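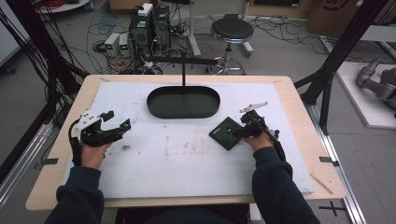 Workbench gallery, Carnby unit

Quick upload before I lose the afternoon. Been promising pics of the bench area since January and this is what there is so far, rest when I get to it. Unit is 314, up the back stairs, 2 rooms knocked into one. Layout has moved a bit since the plan went round so go by this page and not the plan.

Captions, in no real order.

The work surface
Big white sheet over a light wood table, black tape to hold it. Scuffed to bits, smudges, brown stains, pencil lines all over. Yes it wants replacing. No, not this month. Pencil lines stay til somebody redraws them on the new one, please dont rub them out.

Green tray
Dark green, oval, raised rim. Lives at the far side in the middle. Small parts go in it and come back to it. Lost a whole bag of washers last time they didnt.

Black pad
Small square one, flat on the sheet. Goes down at an angle and stays that way, I've stopped straightening it.

Strip of wood
Loose bit at the corner of the sheet. Offcut, use it as a straightedge if you need one, just not for anything that matters.

Power supplies
Two little white ones side by side on the floor, green readouts. Next to the black tower. Want a shelf for these, Ifans quoted 600 for a full run of racking and I nearly fell over. Will look at Stivov instead, they do single shelves.

Cables
Red, black, white, all in one heap by the tower. On the list. More of them strapped up the left hand post and that side is fairly tidy, so it can be done.

Stool
Black round seat, chrome column, wheels. Best thing in the room. Came with 4 others from the Budadbridge clearout, the rest are upstairs and worse.

Boxes
One cardboard box still over at the right. Leave it for now, moving to the store cupboard when theres room.

More to come: the sink end, the new lockers, door sign if it ever arives. If you took any yourself send them over and I'll add them in.

Page updated 11/7/21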